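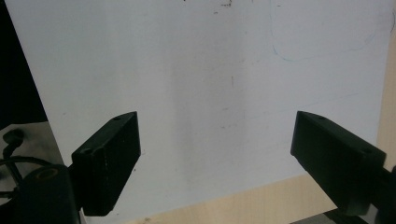
A white board with a smudged surface.

Care and Cleaning of White Boards in the Home and Workshop

The Wenero Household Advisory Service receives regular inquiries concerning white writing boards that no longer wipe clean. The following guidance applies to boards used in kitchens, home offices and workshops. Readers should consult the manufacturer's instructions before using any liquid on a board that is still under warranty.

Routine care

Boards in daily use should be wiped with a dry, soft cloth at the end of each day. Ink left in place for a week or more is considerably harder to remove. Felt erasers collect ink dust and will return it to the board as a gray film; they should be brushed out of doors once a month and replaced when the felt has hardened.

Once a week, wipe the whole board with a cloth dampened in plain warm water, then dry it with a second cloth. Work from the top edge down. Water should not be allowed to collect along the frame, where it can reach the backing.

Removing a gray film

Add one teaspoon of mild dish soap to 17 ounces of warm water. Dampen a microfiber cloth, wring it well and wipe in straight, overlapping strokes. Rinse with clean water and dry at once. Soap residue causes new ink to bead and skip, and a second rinse is advisable on older boards.

Rubbing alcohol may be used on marks that remain. Open a window, keep the bottle away from stoves and heaters, and test a corner first. Painted boards may lose their gloss where alcohol is used often.

Permanent marker

Trace over the mark with a fresh dry-erase marker, wait a few seconds and wipe. The procedure may be repeated. Scouring powder, steel wool and melamine sponges are not recommended, as each leaves fine scratches that hold ink.

Boards used as work surfaces

Some households lay an old board flat on a bench for sorting hardware or mixing glue. A board used in this way should not be returned to the wall for writing. Cover it with paper when handling oil or wood stain, and lift heavy items instead of sliding them.

Markers and storage

Store markers flat with the caps fully closed. Our Hepburn office keeps a labeled tray for each color and discards any marker that writes faintly, as a dry tip can scratch.

Comments

Gunhild Østergaard: The marker-over-marker method removed a grocery list that had been on our board since March. It took three passes.

R. in Keltitz: Would the soap solution be safe on a glass board? Ours streaks badly.

kitchenbench: I used a melamine sponge for two years and now the middle of the board never comes clean. Wish I had read this first.

Related items

Removing Candle Wax from Table Linens
Sharpening and Oiling Garden Shears
Choosing a Cutting Board
Labels That Come Off Jars Without Soaking

Contact the Advisory Service | © Wenero Household Advisory Service | Back to top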